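The Bench Nobody Clears

Spare rooms, back porches, the far end of the dining table. Everybody who builds things at home has a bench, and every bench has the same trouble. Wire.

I went to see Myrto Nikolaidis about hers. She teaches a night class in Ivville, basic electronics, mostly adults, and her students kept telling me she was strict about cable. She is strict about cable. Two minutes in the door and I'd been told off for stepping on a USB lead.

Her rules aren't written down anywhere. She says them while she works. Red is power, always, and if you run out of red you stop and go buy red. Jumpers come off the strip in one piece until you need them split. A plug gets pushed home with a thumb on the housing, never by the wires. She keeps a Fanska drawer unit for connectors and it is labeled in Greek, which keeps borrowers honest, more or less.

"People buy a nice motor," she said, "and then they have 360 degrees of cable wrapped round it and wonder."

The thing about a small build is that the moving part gets all the love. You print it, you sand it, you print it again. Then come the boards and the leads, and those go wherever there's room left.
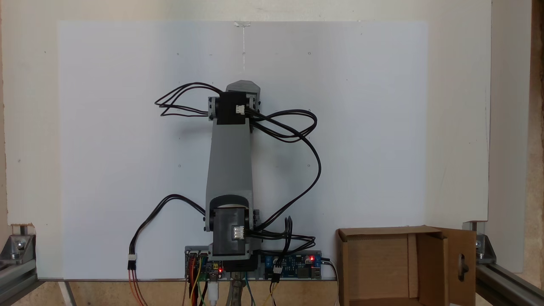 IVVILLE, March 10, 2020 – A gray printed arm, standing up straight, and all that black cable swinging out in loops on both sides of it. That's a normal bench. Most of the loops are slack a joint may need, and the hard part is knowing how much. Too short and the plug takes the strain. Too long and you get knots.

Nikolaidis has her students bend each joint by hand to both ends of its travel, power off, before any lead gets tied. Mark the cable with tape at the spot where it wants to sit. Then tie, and tie loosely. She likes cloth ties over plastic, they come undone with no cutters and no nicked insulation. Her cutters are an old pair from Athanasiadis, the hardware store by the bus station, and teh students aren't allowed to touch them.

Boards next. Side by side at the foot of the build is fine, she says, so long as you can see the lights and get at the plugs. A red LED you can read from your chair saves a lot of crawling. Jumpers hanging off the front edge she puts up with for a week. After that they get bundled, by color, or by where they go. Pick one and stick to it.

And the boxes. Cardboard with a handle hole is her favorite piece of shop furniture, costs nothing, goes under the table. One for printed parts, one for leads that work, one for leads that might. That last box is emptied in October, all of it, no second looks.

She did try fancier storage. A rolling cart from Osmont, five trays, very handsome. It holds tea now, and a radio, and the class sign-in sheet. The wire moved back to the cardboard within a month.

Before I left she had me coil a lead. Over, under, over, under, let it fall flat. Took me two goes. She unrolled it, looked at it, and did it agian herself.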